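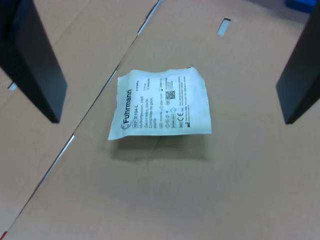 Slide 1: sterile gauze swabs, single packet, Fuhrmann, REF 31104-L

Filed under: Talks & Handouts / First Aid at Home

Speaker notes – "What's in your kit, and can you read it?"
Bulldale Community Hall, evening session, 20 minutes plus questions

Leave slide 1 up while people find a seat. Don't start until the kettle crowd is back in.

OPENING
Hello and welcome! Quick show of hands: who's got a first aid kit in the car? Keep your hand up if you've opened it this year. (Expect a lot of hands to drop. Mine dropped too, the first time someone asked me.)

Tonight is about the paper bits. Everyone loves the shiny scissors and the foil blanket, and I'm here to get you excited about gauze, which I promise is possible.

THE PACKET
Point at the name: three languages, same thing. Mullkompressen, gauze swabs, compresses de gaze. I love this! You could hand it to someone on a campsite halfway round the world and there's a fair chance they'd know what it was.

Then the REF in its little box. It's the catalogue number, so if you want more of the same, write that down and skip the guessing at the chemist's counter.

Next the symbols. Take these slowly, people want to write them down.
– Hourglass: use-by date.
– Factory: when it was made (or who made it, if there's no date with it).
– STERILE in a box: what it says, as long as the packet is sealed and sound.
– The 2 with a line through it, in a circle: single use. One wound, then the bin.
– LOT: the batch. Handy if there's ever a recall.

Ask the room which one they'd never noticed before. At Trerommont it was the hourglass by a mile – half of them thought it meant "wait".

THE EDGES
Look at the crimped edges. I get a bit carried away here, so watch the clock. The seal is what keeps the inside clean. Holes, tears, water stains, a seam that's come apart: treat it as not sterile any more. A bit of a wrinkle in the paper is fine, kits get squashed. Check for damage under good light, and run a finger along the seam.

Old packets don't have to go in the rubbish. Keep them in a separate bag marked PRACTICE and let the kids bandage the teddy bears. My lot wrapped an entire garden gnome.

HANDS ON
Pass round the practice packets, one between two. Wash or gel first, even for practice, so it becomes habit. Peel the two sides apart and touch the swab by a corner only. Lay it on, don't drag it. If blood comes through, put another on top and keep pressing. Don't lift the first one to have a look (everyone wants to have a look!).

Anything deep, spurting or not slowing down under firm pressure: ring for help while you press. Say this twice.

STORAGE
Dry, out of the sun, flat if you can manage it. The glovebox is a rotten spot in summer. I keep mine in an old Vidmar biscuit tin under the passenger seat, newest packets at the bottom so the oldest get used up first.

IF THERE'S TIME
The Goroden walk story, with the blister and the borrowed sock. Leave it out if we've gone past the 20.

QUESTIONS THAT ALWAYS COME UP
Swab or pad? A plain gauze swab can stick to a healing wound, so for a graze you're leaving covered, ask the chemist for a non-stick dressing.
Can I boil it and use it again? No. See the crossed-out 2.
Does the colour of the kit bag matter? Only that you can find it in the dark.

Kit check sheets are on the table by the door. Take two and give one to a neighbour.

3,457 views | 21 comments

Related talks
Tweezers, splinters and good light
Slings from a tea towel
Packing a kit for the Goroden track
Burns: cool water and patience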